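**Parts tray** (also *kitting tray*, *nest tray*)

A parts tray is a shaped holder that keeps computer components apart while a server is being built or stripped. Some are 3D-printed, with recesses molded to the outline of each part.
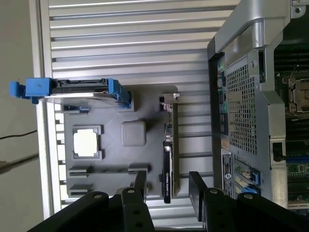 Balthasar Haslinger objects that most of what gets called a kitting tray is a drawer organizer with a higher price, and that a folded towel served his bench at Ferndale for years. The objection has some force. Claims that trays prevent damage are common and poorly supported.

## Typical contents

A tray may hold a hard drive in its carrier, a graphics card stood on edge, and small square parts such as processors. Slotted ridges are sometimes added for thin items. A recess fits one shape well and others badly, so a change of drive carrier can make a tray useless.

## Disputed benefits

The Trelach workshop reported that 726 builds done with trays had 3 lost parts, against 30 in 381 builds without. The figures are often repeated. They were never broken down by worker or by server model, and the trays arrived along with new lighting.

Static is a separate matter. Ordinary printing plastic does not drain a charge, and a tray made from it should not be described as "safe" for bare boards, though sellers such as Ravance have done so.

## See also

- Drive carrier
- Server chassis
- Mekonnen rack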